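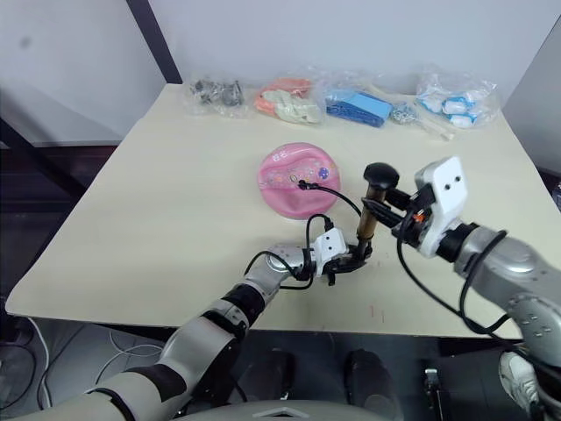 PLUNLEY, September

Section 2: Setting up your local history display

Welcome back, and well done for getting through the loan forms! By now you should have the Imcombe Harbour story panels, the big fold-out map and the Fotine catalogue on its memory stick. Set aside a whole Saturday morning if you can (the map always takes longer than you'd think, and people will wander in to chat about their grandparents).

1. Lay the panels on the floor in date order, starting with the fishing camps and finishing with the closing of the customs house. Walk the line once before you hang anything.

2. Hang the first panel at the visitor's left as they come in. The centre of each panel should be a comfortable reading height for someone seated as well as someone standing.
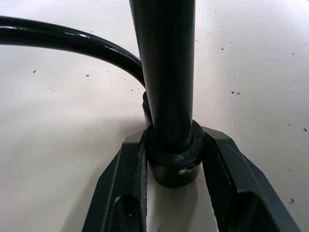 3. Unfold the map from the middle outward. It is printed on heavy paper, and the crease through the old battery and the powder magazine is its weakest spot, so please be gentle there.

Caution: Never use tape on the map, even the kind sold as removable. Use the padded clips in the grey envelope.

4. Open the Fotine catalogue and check that every item number matches its caption card. The catalogue runs to 93 entries, including the Bisht family letters, which are copies and may be handled. 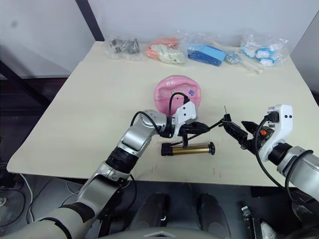
5. Sort the small objects before you put out any labels. Buttons, clay pipe stems, nails and buckles travel together and have a terrible habit of getting muddled. Clear plastic bags set out along the back of the table do the job beautifully, one kind of thing to a bag, the way the flat bright blue parts have a bag to themselves in the photo and the shiny hardware has its own small one. Write the catalogue number on a slip and tuck it inside, facing out.

Note: The garrison buttons were catalogued by Kazimír Kadlec, and his numbering starts at 200. There is no gap in your kit, so don't go hunting for earlier ones!

6. Place the visitors' book near the way out, with two pencils. No pens, please, as the copied letters are kept close by.
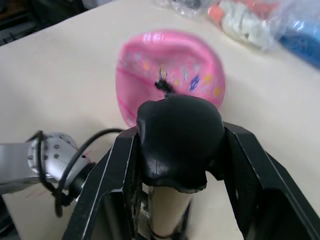

7. Leave a few blank cards beside the book so that people can add their own memories of the harbour. Ask for a name, a street and a rough decade, and keep the spelling just as they write it. Ľubomír Vávra transcribes the cards for the Plunley archive and would much sooner puzzle over a misspelling than lose one.

8. Dim any lamp that shines directly on the map, and close the blinds at the end of the day.

Packing up is covered in Section 3.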